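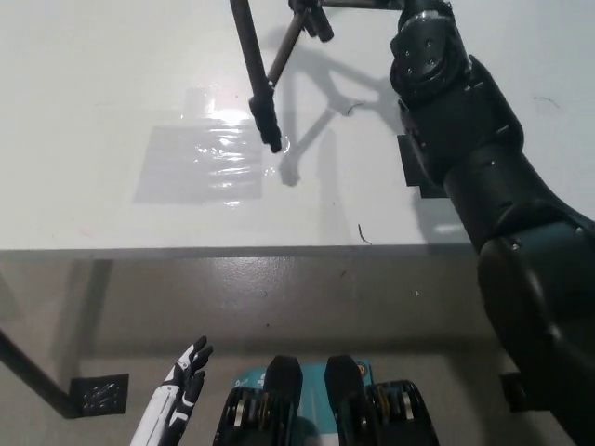
Clear plastic on the white tabletop, wrinkles and all.

I have fallen completely for clear plastic sheets! It started in October, when I wanted a spot for gluing and painting that I could peel up afterward, and now I tape one down before nearly every project. My white table thanks me, I'm sure.

The trick I keep coming back to is to tape one short end first, smooth toward the other end with the side of your hand, then tape that. You'll still get creases (I always do) and some shine off the film if your lamp is bright - turn the lamp a little and it's much easier on the eyes.

My roll came from Prukitz, 18 feet of it, and I've hardly made a dent. Yuzhen Kong wrote to ask if baking parchment works too. It does for glue, but I love being able to slide a pattern underneath and trace right over it!

Next up is a set of painted gift tags, and I already have the colors picked out - lots of teal, a bit of mustard, and one very loud pink.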